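# 关于 Vuter 苗圃

Vuter 苗圃开在 Midell 村北面的坡地上,主要种多年生花卉、香草和切花,也有少量果树苗。我们从播种、扦插到上盆都自己做,不从外地批发成品苗。

苗圃现有 3 座育苗棚和 2 块露地。东边那块地排水好,种鼠尾草、百里香、景天一类;西边靠沟,土偏黏,留给鸢尾和落新妇。切花从四月剪到 November 前后的初霜,品种每年略有调整,当季有什么以门口的价目牌为准。

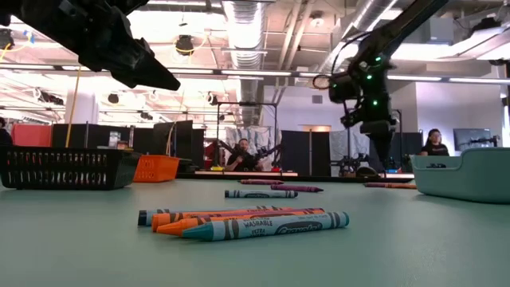
**Davoud Farahani**
苗圃负责人

Davoud 在 Semple 的一家园艺场做过多年扦插和嫁接,后来租下这片地,办起了现在的苗圃。日常的浇水、换盆和订单由他安排,植物方面的问题也可以直接找他。

## 在哪里能买到

每周三我们在 Plundier 集市摆摊,早上八点开始,卖完收摊。摊位上以盆栽和扎好的花束为主,大规格的苗请提前打电话,我们随车带过去。苗圃本身周一闭园,其余时间都可以来看苗。

目前在售的香草有 28 种,薄荷类单独放在一排,请不要和别的盆混放。盆底带蓝色标签的是当年新苗,根还浅,买回去先不要急着换大盆。

## 其他服务

- 花境配植:先看场地,再出植物清单
- 婚礼和聚会用花:请提前 2 周预订
- 旧盆回收:洗净后带来即可,规格不限

苗圃门前可以停车,坡道较窄,大车请停在村口。狗可以进园,须牵绳。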